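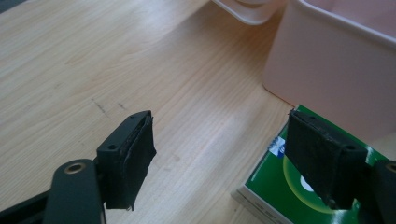 # Karam gift box list

Hi, and welcome to my very sweet spreadsheet! I'm Esther Gachanja, and I pack and sell gift boxes under the name Karam: shortbread, caramels, date cookies, candied nuts, that kind of thing. Joelle Khalaf kept asking me for "the file with all the boxes in it," so I cleaned it up and put it here where anyone can grab it.

## What's inside

There are 2 files:

- `boxes.csv` has one row per gift box, 49 rows in all
- `fillings.csv` has one row per thing that goes in a box (you match them up with `box_id`)

Columns in `boxes.csv`:

| column | what it means |
|---|---|
| `box_id` | short code, like `K-FIG` |
| `name` | the name on the lid |
| `season` | spring, summer, fall, winter or `any` |
| `ribbon` | ribbon color, my own words (sorry, "sunset" is a color to me) |
| `weight_oz` | candy and cookies only, no packaging |
| `keeps_days` | how long it stays nice in a cool cupboard |
| `nuts` | yes / no / ask |

Please take `ask` seriously. It means the filling comes from another kitchen and I haven't got their full ingredient list yet. Most of those are the Grarna nougats, and Issa Khasawneh is chasing the labels for me.

## Stuff to know before you use it

Prices aren't in here. They change whenever sugar does, and I got tired of fixing them in two places.

The Tarkitz tins show up twice, once with the old lid and once with the new one. Same caramels, different `box_id`. I left both in so old orders still match.

If `keeps_days` is 30, it's probably a real number for the cookies but a cautious one for the caramels (they'd go longer, but the wrappers get sticky in August and then I get emails).

Blank `ribbon` means the box closes with a sticker.

## Using it

Help yourself! Put it in your shop, your school project, your wedding favor planning, whatever. A mention of Karam would make my day. The box names are mine though, so please don't sell your own under them.

Spotted a mistake? Open an issue and tell me the `box_id`. Walid Hamdan already found the winter box I'd filed under spring, thank you Walid!

## To do

- add the Wellby sugar-free box
- sizes in inches for the flat boxes
- sort out `K-ROSE`, still missing its weight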